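Home Features Materials Interiors Archive Subscribe

Search the archive Enter keyword Go

The Printed Flower: How Bedding Cotton Holds Its Colour

By Edgardo Umali
June 5, 2025

Large floral prints place unusual demands on bedding fabric. A red petal may run a hand's width without a break, and any fault in dyeing shows up against the pale ground beside it. The cloth must also survive repeated washing, body oils and daylight from a nearby window. Few other household textiles are asked to do all of this at once.

Most printed bedding cotton is coloured by one of two methods. Pigment printing fixes solid particles to the surface with a binder. Reactive printing uses dyes that bond chemically with the cellulose in the fibre. Pigment is cheaper, needs no washing-off stage and gives a sharp edge. Reactive dye gives a softer handle and better resistance to rubbing, but the printed cloth must be steamed and then rinsed until the loose dye is gone.

Rinsing is the stage most often cut short. Yiran Tang, who ran the finishing line at the Cendcombe works before moving to testing, puts most complaints down to it. "The dye that bleeds in a customer's machine is dye that never bonded," she says. "It was sitting in the cloth when it left us." Reds are the worst offenders. The molecules used for deep red tend to be large and slow to wash out, and a small residue is enough to tint a white ground pink.

Cendcombe tests each batch by stitching a strip of undyed cloth to a printed sample and washing the pair together. The strip is then graded by eye against a grey scale. A second test draws a dry cloth, then a damp one, back and forth over the print under a fixed load. Pigment prints generally do well in the first test and less well in the second.

Ground colour matters too. A bright white ground is usually treated with an optical brightener, which absorbs ultraviolet light and gives it back as blue. Brighteners wear out with washing and sunlight, and the ground drifts towards grey or cream while the printed areas change much less.

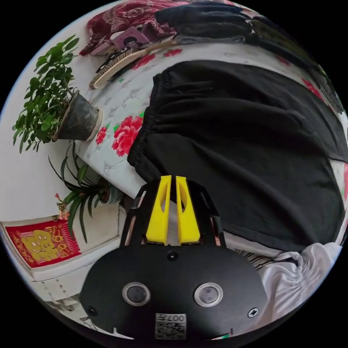
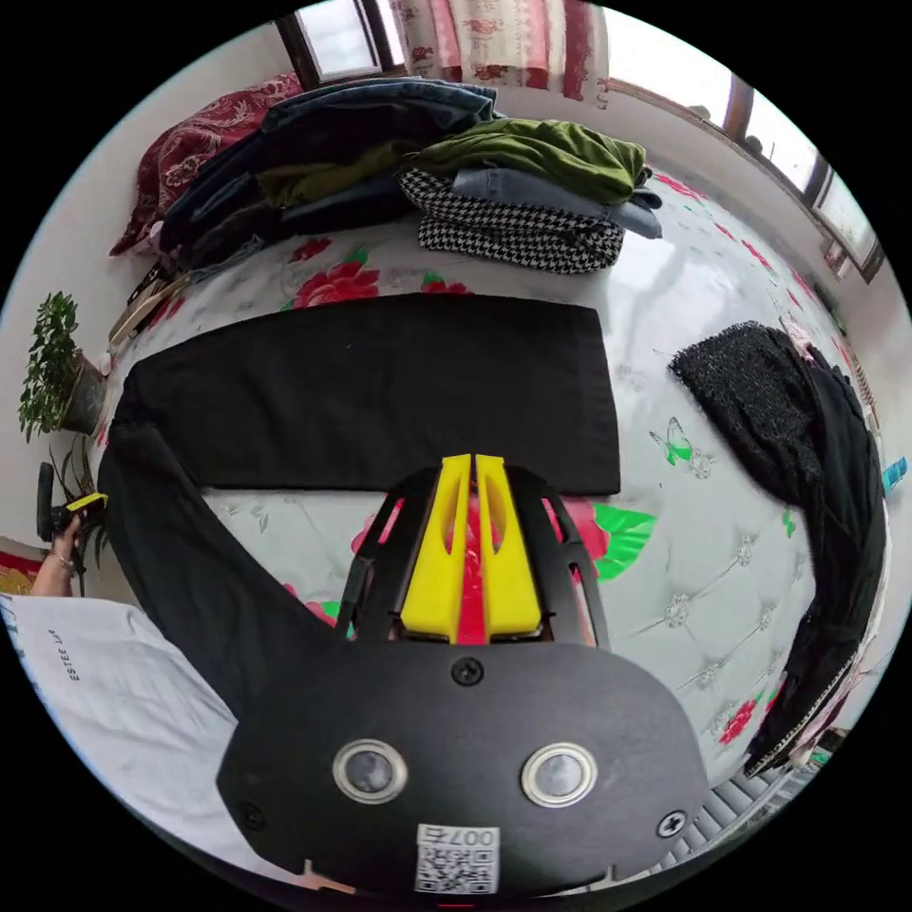 Red peonies and green leaves on a pale ground.

Registration is a separate problem. In rotary screen printing each colour has its own cylinder, and the green of a leaf must meet the red of a petal without a gap or a dark overlap. Cotton stretches as it takes up moisture from the paste, so a pattern set correctly at the start of a run can wander before the end. The printer at Cladard, a small mill, stops up to 20 times in a long run to check alignment. Digital inkjet printing removes the cylinders altogether, although the cloth must be coated beforehand to stop the ink from spreading.

Repeat length is governed by the same equipment. A screen cylinder prints one full turn before the design begins again, so a very large flower leaves little room for anything else. Designers usually fill the gaps with foliage or smaller motifs, set at different angles to hide the join. The Dumitrescu pattern books, now held at Cloltlow, show the same device used repeatedly in block-printed furnishing cloth.

Quilted covers add a further step. The printed face is stitched through a wadding to a backing, and each line of stitching pulls the surface slightly inwards. A design that looked correct on the flat can appear smaller and less even once quilted. Tang recommends preshrinking the face cloth before stitching. If the face and backing shrink by different amounts in the first wash, the panels pucker and the cover no longer lies flat at the corners.

Care instructions follow from the chemistry. Wash reactive prints separately the first time, at the temperature on the label. Keep pigment prints away from heavy or abrasive items, and turn loose covers inside out. Chlorine bleach attacks many reactive dyes and should be avoided on both. Line drying in shade will preserve the red for longer than drying in full sun, and damp bedding should not be left folded in the basket overnight.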